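Laltotance project – simulation working group
Minutes of the meeting held on 2020-08-30
Present: simulation team, control team, the Brirko representative, the Collport test lab (by phone)
Apologies: Haugland

1. Minutes of the last meeting

Agreed with one correction. Under item 4, "drawer travel" should read "drawer friction". The shared copy has been changed.

2. Matters arising

The licence for the second workstation has come through and the machine is in use. The request for more disk space is still with Collport IT. Old logs from January may be deleted once the summary tables have been checked against them.

3. Drawer task: results from the simulator

The simulation team reported on the comparison agreed last time. Two training methods were run on the drawer-opening task. Method A learns from recorded demonstrations only. Method B uses the same demonstrations and then practises in the simulator, with the position of the cabinet on the table changed at the start of every attempt.

Each method was given 90 attempts. A success was counted when the drawer was open past the halfway mark and the cabinet had not shifted. Method A failed in 30 attempts, Method B in 18. The starting positions were the same for both.

Most of the failures under Method A were missed grasps, with the fingers closing short of the handle. Under Method B the hand nearly always reached the handle, and what failed was the pull – the fingers slid off, or the whole cabinet came forward with the drawer.
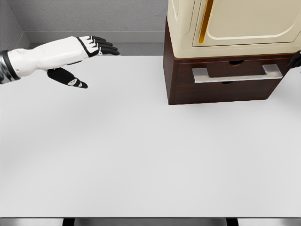
The control team asked whether the sliding was a fault of the method or of the contact settings. The simulation team could not say. Friction between the fingers and the handle has been left at the default value from the start, and no one has measured the real one. Collport offered to measure it on a spare handle.

There was some discussion of the halfway mark. Brirko would prefer a stricter test, as their own use needs the drawer fully open. It was agreed to keep the present rule for the report, so that earlier runs can still be compared, and to give the full-opening figure in a separate column.

4. Use of the second arm

The control team proposed letting the other hand steady the cabinet during the pull. This would deal with the cabinet moving but would need new demonstrations, as the present set was recorded for a one-handed pull. The simulation team thought 2 weeks would be enough to record them. Agreed to go ahead after the friction values have been put in, and not before.

5. Report to Haugland

A draft of the methods section has been circulated. Comments so far are minor. Haugland has asked in writing that simulated and real results be kept in separate tables. Agreed. The word "reliable" is to come out of the summary until there are real trials to support it.

6. Actions

Collport: measure handle friction and send the values to the simulation team.
Simulation team: rerun both methods with the new values, same starting positions.
Simulation team: add the full-opening column to the results table.
Control team: write up the two-handed proposal on one page.
Brirko: send comments on the draft methods section.

7. Any other business

The phone line to Collport dropped twice during item 3. A different room will be booked for the next meeting, date to be set by email.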